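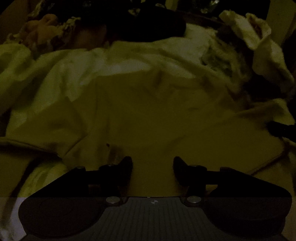 Couvre-lit clair froissé, chambre 2

Résidence Zistamau, fiche de contrôle sécurité des chambres
Contrôle du 07/07/2023, fait par Heather Menzies
Bâtiment Paisan, rez-de-chaussée et premier étage

Réponses : C (conforme), NC (non conforme), SO (sans objet). Les remarques se notent sous la ligne concernée. Les points NC de la fiche précédente sont repris en fin de document.

1. Détection et alarme

1.1 Détecteur de fumée présent dans chaque chambre : C
1.2 Essai au bouton : NC
Chambre 5, pas de signal au premier appui, signal faible au second. Pile changée pendant la visite, nouvel essai bon. À revoir au prochain passage.
1.3 Détecteur dégagé, ni peinture ni adhésif : C
1.4 Alarme audible porte fermée : C
Un peu juste au bout du couloir de l'étage. Le locataire de la 7 dort avec des bouchons d'oreilles, il a demandé un avertisseur lumineux. Devis à demander à Gulska.

2. Literie et textiles

2.1 Distance entre le lit et le radiateur : NC
Chambre 3, la couette touche le convecteur quand le lit est poussé contre le mur. Lit déplacé. Il faut une butée au sol, le lit sera remis contre le mur dès le prochain ménage.
2.2 Étiquettes de comportement au feu lisibles sur les matelas : NC
Illisible chambre 2, coupée chambre 6. Référence retrouvée sur la facture pour la 6 seulement.
2.3 Rideaux à distance des appareils de chauffage : C
2.4 Sommiers, lattes et pieds : C
Une latte fendue chambre 4, remplacée avec le stock de la réserve.
2.5 Aucune couverture chauffante personnelle : C 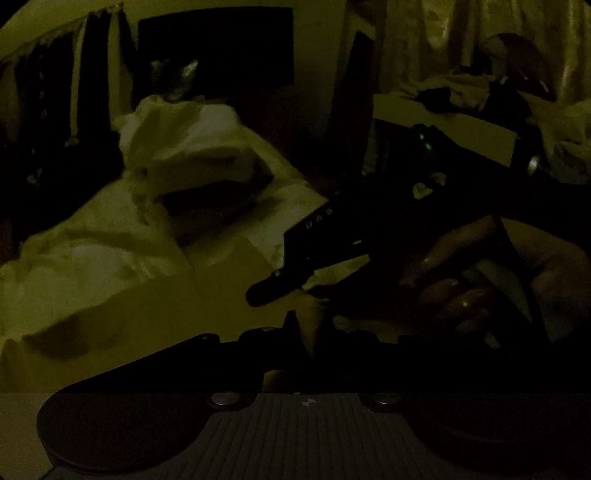 3. Électricité

3.1 Prises fixées, sans trace d'échauffement : NC
Chambre 1, prise à gauche de la porte descellée. Circuit coupé, adhésif posé en attendant l'électricien.
3.2 Multiprises : NC
Deux multiprises branchées l'une sur l'autre chambre 5. Retirées. Le modèle fourni est la Zustel avec interrupteur, il en reste à la réserve. Pas plus d'une par chambre.
3.3 Lampes de chevet, cordon et douille : C
3.4 Différentiel du tableau de l'étage, bouton test : C
3.5 Convecteurs non couverts : C
Serviette posée sur celui de la salle d'eau. Rappel oral fait.

4. Circulations et évacuation

4.1 Couloirs libres : NC
Vélo et carton devant la porte de service. Mot laissé, délai jusqu'au soir.
4.2 Blocs de secours allumés : C
4.3 Plan d'évacuation affiché à chaque niveau : C
Celui du premier indique encore l'ancienne buanderie.
4.4 Porte coupe-feu, fermeture complète sans aide : NC
Elle reste entrouverte. Ferme-porte à régler, même remarque qu'en novembre.
4.5 Largeur de passage entre lit et mur, minimum interne 67 cm : C
Chambre 7 mesurée à plus de 145 cm, ce qui permet de la garder pour un résident en fauteuil.
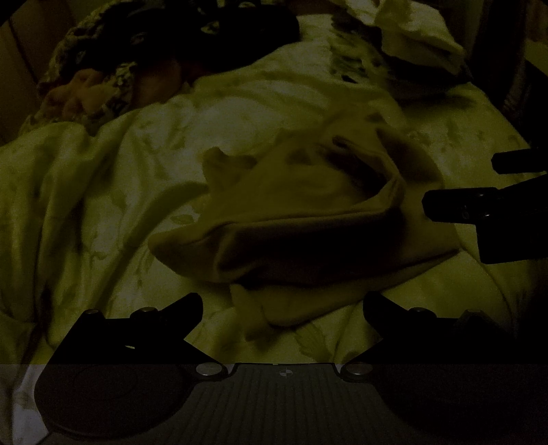

5. Fenêtres et eau

5.1 Limiteurs d'ouverture à l'étage : C
5.2 Poignées et crémones : C
Poignée dure chambre 8, graissée.
5.3 Température de l'eau au robinet le plus proche du ballon : C
5.4 Joints de douche, absence de fuite au sol : NC
Salle d'eau du rez-de-chaussée, joint décollé côté bonde. Le sol glisse à cet endroit, tapis antidérapant posé.

Suites données

Prise de la chambre 1 : électricien prévenu, chambre non attribuée d'ici là.
Ferme-porte : budget de 600 euros accordé. Si le réglage ne suffit pas, remplacement.
Matelas chambre 2 : à remplacer faute d'étiquette.
Butée chambre 3 : à poser par l'équipe technique.
Point 1.2 de la fiche précédente (détecteur chambre 8) : soldé.

Copie de la fiche au classeur de l'accueil et au registre de sécurité.
H. Menzies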